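Smoke season again

So the hills above Rullden caught fire in March, which is way earlier than any of us are used to. We were never told to leave, but the street two over was, and I spent a whole evening carrying boxes to the car and then carrying half of them back in because I'd packed nothing but sweaters.

By 9 at night the wind had swung toward Bamano and the glow dropped behind the ridge. The last number I heard was 500 acres, with 62 families sleeping at the school gym. Everybody I know is okay — tired and coughing, but okay!
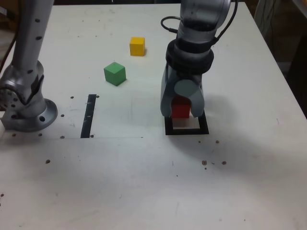 What I'm doing differently

The go bag lives by the front door now (real shoes, the cat's papers, phone charger, cash). I also paid 70 dollars for a decent air filter at the hardware store on Fludberg Road, and I wish I'd done it last year. Next up is the dead brush behind the shed. If you have a truck and a free morning, come on over, I'll make pancakes.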